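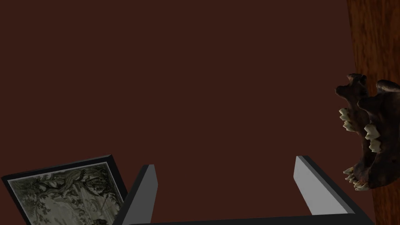

Cow skull decor

Cow skull decor is the display of cattle skulls, jaw bones and horns, or copies of them, inside homes, shops and restaurants. It is most often tied to ranch, desert and "rustic" styles of decorating. The skulls may be real bone, cast resin, carved wood, plaster or pressed metal. Sellers tend to describe the custom as ancient. The evidence for that is thinner than the sales copy suggests, and much of what is said about the meaning of the skulls can't be traced to any early source.

Background

People have kept animal bones for a very long time, and cattle skulls have been found set into walls and benches at some early farming sites. Writers on home decorating often point to these finds as the start of the custom. The link is weak. Thousands of years lie between those sites and the modern living room, and no unbroken line of use has been shown. Carved ox skulls also appear on stone buildings of the classical world and were copied by later builders, but these were ornaments in stone, and the people who copied them may have cared more about the pattern than about the animal.

The modern custom is better explained by the cattle trade. Dry grazing land produced large numbers of bleached skulls that cost nothing to pick up. They were nailed over gates and barn doors, sold to travelers, and used in signs. Later, paintings, Western movies and roadside restaurants made the skull a short way of saying "desert" or "ranch" to people who had never lived near either.

Materials

Real bone. A real skull has been cleaned by burial, by beetles, or by slow soaking in warm water. Each method has supporters who say the others ruin the bone. Boiling is widely warned against, and here the warning seems fair, as hard boiling can drive fat into the bone and leave it yellow and brittle. Whitening is normally done with peroxide. Household bleach is still suggested in many guides, although it can leave the surface chalky and flaking.

Resin. Most skulls sold in home stores are cast in resin and painted. They are lighter than bone and have no smell. They are often advertised as impossible to tell from the real thing, a claim that rarely survives a look at the teeth, where paint tends to pool, or at the inside of the nose, where the thin bones are usually missing.

Wood and metal. Carved skulls are sold at higher prices and are commonly called handmade. The word has no fixed meaning in this trade. It may refer to a piece carved from start to finish by one person, or to a machine-cut blank that someone sanded and stained.

Finish and color

White is the best known finish, but dark brown and near-black skulls have become common. Sellers call the dark finish "aged," "tobacco" or "bog." Bone can darken naturally in wet, peaty ground over a long period, though nearly all dark skulls on the market have been stained with tea, coffee, walnut hull dye or furniture stain. A stained skull is no worse for that. The problem is the price, which often assumes a story the bone does not have.

Jaw bones

The lower jaw is a separate bone and comes away when the skull is cleaned. Many dealers sell it by itself, either as a pair of joined halves or as two single pieces. Guides disagree on whether a skull without its jaw should be called complete. In the trade the word "complete" usually refers to the upper skull alone, a habit that suits the seller. 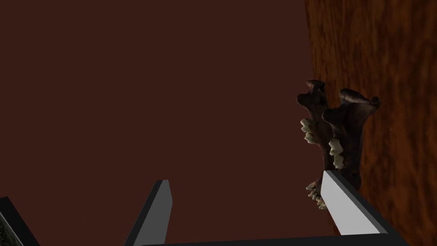 Claims about meaning

Product pages and decorating blogs say that a cow skull over a door brings rest, strength, luck, protection from storms, or long life. These claims are often credited to "Native American tradition," with no nation, place or speaker named. Such a label covers hundreds of peoples with different beliefs, and a statement that fits all of them should be treated with care. Some communities do give bison or cattle skulls a place in ceremony. It doesn't follow that a resin skull with glass beads carries the same meaning, and using the claim to sell one has drawn criticism.

A second group of claims concerns placement. Followers of various room-arranging systems say that skulls should never face a bed, while others say they should never face a door. The two rules appear side by side in the same guides without comment.

Market

Prices vary widely. In one winter season the decor chain Hestedora listed a plain resin skull at 200 dollars and a carved wooden one at 1,295 dollars, both described as "heirloom quality." Atau, a mail-order firm that sells only real bone, grades its stock from 1 to 7 by condition. The grades are set by the firm itself – no outside body checks them – and other dealers do not use them. The importer Okabe uses 5 grades, based mostly on horn spread.

Figures for the size of the market are sometimes quoted in trade magazines. They usually combine skulls with antlers, hides and mounted heads, and are of little use on the subject of skulls alone.

Display and care

Skulls are hung from a screw or bracket at the back opening, or stood on a shelf or stand. A full-size skull with horns is heavier than it looks, and the small nail supplied with some pieces is not enough for drywall. Direct sun fades stain and dries the horn sheaths until they loosen. Dust is removed with a soft brush. Wax and oil are sold for the purpose by Dasow and others, but oil draws dirt and can turn bone sticky, and plain brushing seems to do as well.

Buyers should also check local rules before shipping real bone across a border. Dealers' statements that cattle skulls are "legal everywhere" are too broad. Cattle are not a protected species, but many countries limit animal products for reasons of disease control.

Common questions 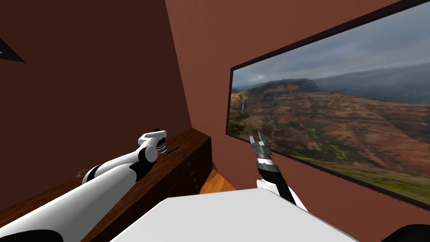
How can a real cow skull be told from a resin copy?

Weight and color are poor guides, as both can be faked. The wavy joints between the plates of bone are more useful: on real bone they run deep and differ from one side to the other, while on a casting they are often shallow. Mold lines under the horns and paint gathered between the teeth also point to resin.

Does a real skull smell?

A fully cleaned one has little or no smell. A sour or greasy odor in warm weather generally means fat is still in the bone, whatever the label says about it having been degreased.

See also

Antler furniture
Bone carving
Ox skull ornament in architecture
Western style in interior design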